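Ticket 626: Label printer at packing bench drops off the network overnight
Status: Resolved
Opened by: Giorgia Marras, Clanard shipping office
Product: Kedine desktop label printer, wired connection
Opened: May 14, 2022

Problem as reported

The printer works all day. When the first person comes in the next morning it shows as offline on both shipping computers. The printer's own screen says Ready. Turning it off and on brings it back until the following morning. It has done this every night since we moved the packing bench to the other wall. Before the move it had been fine since February.

Labels sent while it is offline sit in the queue, and then they all print at once after the restart. We have had duplicate labels go out because of that, so please treat this as more than a nuisance.

Support, first reply

Please print the network configuration page while the printer is working, then again in the morning before you restart it. Send us both. Also tell us what the printer is plugged into now and what it was plugged into before the move.

Customer reply

Both pages attached. The evening page and the morning page show different IP addresses. Before the move the printer was plugged straight into the Zonis router in the office. Now it goes to a small switch under the bench, and the switch goes to the router. The switch is on the same power strip as the bench lamp, and the strip gets turned off at night.

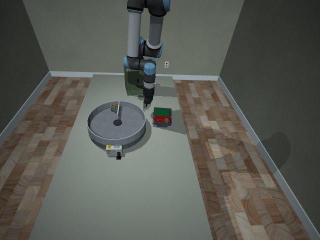 Does the printer have to be restarted after its address is changed in the menu?

The printer has to be restarted once, after you save the new address and leave the network menu.

Support, second reply

The two pages explain most of it. When the strip is turned off the printer loses its link. When the strip comes back on, the printer asks the router for an address and gets a new one. Both computers are still sending to the old one. The restart helps only when the router happens to hand the old address back.

Please do the following:

1. Move the switch to an outlet that stays on.
2. In the router, find the range of addresses it hands out. Pick one outside that range.
3. On the printer, go to Network, then Wired, then Address, and change Automatic to Manual. Enter the address you picked. Leave the subnet mask and gateway as they are.
4. On each computer, open the printer's properties, go to Ports, and add a port with the new address. Remove the old port.
5. Clear the queue before you print anything.

Customer reply

Steps 1 to 3 done. The first computer prints. The second one, which runs the Moulin order software, still says offline.

Support, third reply

Moulin keeps its own printer setting, separate from the one in the operating system. Open its print settings, remove the Kedine entry and add it again. Set the timeout there to 50 seconds if it is blank.

Customer reply

That did it. Both computers print. Left everything overnight and the printer was online in the morning with the same address. Checked again the next two mornings and no change.

Closing note

Cause: address changed after nightly loss of power to the switch. Fixed with a manual address and a constant power outlet. If the router is ever replaced, check the address range again before connecting the printer.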